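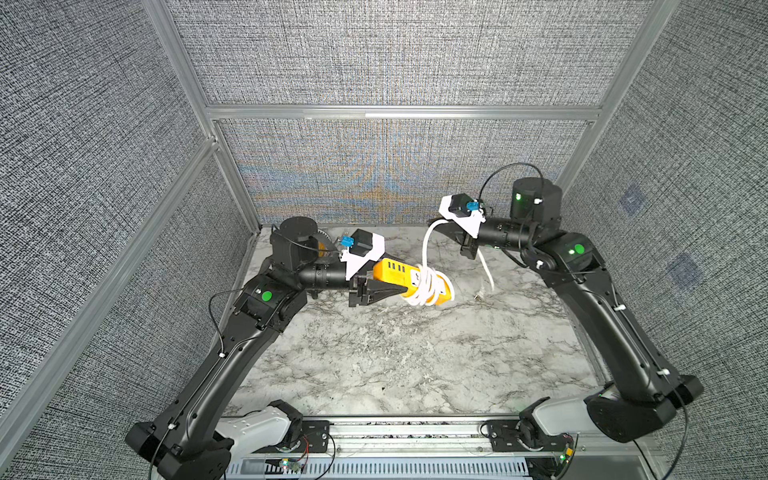
Portable leads and adaptors: results of the October inspection

The inspection of extension leads, multiway adaptors and detachable mains cables at the Arancibia building finished at the end of October. The register lists 439 items. Of these, 361 were presented for inspection and the rest were either in locked rooms or could not be found. Tenants with items outstanding have been written to separately, and those items should stay unplugged until they carry a current label.

The commonest fault was a damaged or badly gripped outer sheath where the cable enters the plug. It is usually caused by pulling on the cable to remove the plug. Once the coloured inner cores are visible the item fails, whatever the state of the cores themselves. Insulating tape over the gap is not a repair. Rewirable plugs can be remade by a competent person, and moulded plugs have to be cut off and replaced. A plug which has been cut off should have its pins bent before it goes in the bin, as a loose plug with a short tail of cable is live at the cut end if someone puts it in a socket.

The second commonest fault was the wrong fuse. Several light-duty leads had been fitted with a 13 A fuse when the cable was rated for less. The fuse in the plug is there to protect the cable, and a fuse larger than the cable rating leaves a length of flex that can overheat without anything disconnecting it. The rating is normally printed on the sheath or moulded into the underside of the socket block. Where neither can be read, the lead was failed. 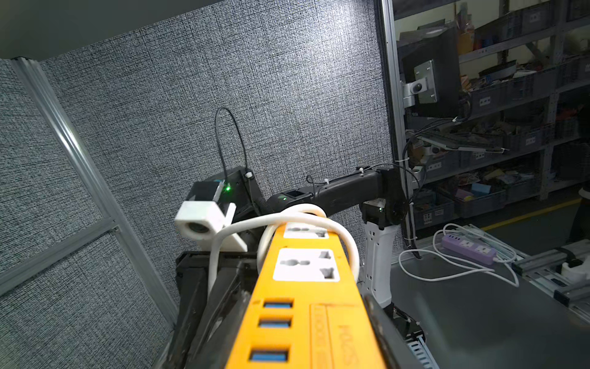
Multiway power strip with universal socket panels and USB ports.

Several tenants asked how much can be run from one multiway lead. The limit is the rating of the lead as a whole, and it does not go up with the number of outlets. At 230 V a lead rated at 13 A will carry just under 3 kW. A kettle takes most of that on its own. A desktop computer with a monitor, a desk lamp and a phone charger will generally come in below 400 W, so an ordinary desk is well inside the limit. Fan heaters, kettles, toasters and portable air conditioners must be plugged directly into a wall socket.

Leads must not be plugged into other leads. Each additional connection adds resistance and another point at which heat can build up, and a long run may also slow the operation of the protective device under fault conditions. If a desk cannot be reached from a wall socket with one lead, ask for a new outlet. The request form is on the tenants' page under Electrical, and Lensa Hadgu allocates the work in the order in which forms arrive.

Drum reels need a separate note. The figure most people remember is the rating with the cable fully unwound. With the cable on the drum the heat cannot escape, and the permitted load is much lower. Both figures are printed on the reel, usually near the handle. Of the reels presented, 2 had softened insulation on the inner turns and have been withdrawn. 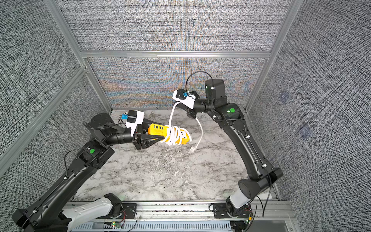
Storage accounts for a good deal of avoidable wear. Coil leads in loose loops along the natural lay of the cable and fasten them with a hook-and-loop strap. Tight winding round the hand and elbow puts a twist into every turn and works the cores against each other near the ends. Keep stored leads off the floor, away from radiators and out of doorways. Do not run a lead under carpet, where it cannot be seen and cannot cool.

Labels have changed colour this year. Items passed in October carry a green label with the register number and the initials of the inspector. Older white labels are no longer valid, even if the date on them has not expired. Please do not move a label from one item to another when a lead is replaced. The new item needs its own entry, which takes a few minutes at the site office.

Replacement leads are available from stores, supplied by Brulero, in lengths of two and five metres. They are charged to the tenant's account at cost. Leads bought elsewhere are accepted provided the rating is legible and the item is brought in for labelling before use.

Outstanding items will be inspected in the ground floor meeting room on January 11, 2024. Queries about individual results go to Damián Alarcón at the site office, quoting the register number.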